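Informe de seguimiento para la Fundación Stenduvard
Programa de baloncesto de base, Club Gramis
26 de enero de 2023
Redacta: Lejla Begović, coordinación deportiva

Estimada Mimoza Halilović:

Va el segundo informe de la temporada, con menos retraso que el primero, cosa que espero se valore. En la primera mitad del curso hemos pasado de 31 fichas a 44, casi todas en categoría infantil. El alevín femenino sigue compitiendo con siete jugadoras y una fe en la resistencia humana que el calendario no siempre recompensa.

Resultados

El cadete masculino va cuarto. El infantil femenino ganó los cinco partidos de diciembre y ha empezado a hablar de ascenso en el autobús, pese a que en su categoría no existe el ascenso. El júnior perdió por 45 puntos en la cancha del Salian; el acta recoge el marcador completo y no veo necesidad de repetirlo.

Gastos

De la subvención quedan 3.130 euros. La partida de arbitrajes se agotará en abril si ningún equipo pasa de ronda, y en marzo si pasa alguno, de modo que los éxitos deportivos nos preocupan bastante. Los 700 euros reservados para balones se gastaron en balones. Lo menciono por lo que ocurrió el año pasado con los chándales.

La plataforma Jikex, donde ahora apuntamos la asistencia, funciona bien salvo cuando dos entrenadores la abren a la vez. Hemos acordado turnos.
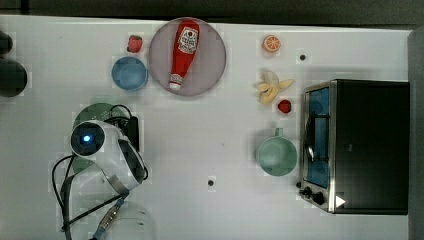

Queda pendiente el asunto de la pista dos. El marcador electrónico sigue dando un punto de más al visitante en el último cuarto y el ayuntamiento nos pide un tercer presupuesto; los dos anteriores coincidían en que sale más barato comprar otro. Mientras tanto llevamos el tanteo en papel y el aparato se queda apagado, que es como mejor arbitra.

Hasta junio

Pedimos mover 400 euros de desplazamientos a formación para que dos monitoras hagan el curso de iniciación. También necesitamos su visto bueno al torneo de fin de temporada antes de reservar pabellón. El borrador del reglamento va en el anexo B. El anexo A está en blanco por un error de numeración y pueden ignorarlo.

Un saludo,
Lejla Begović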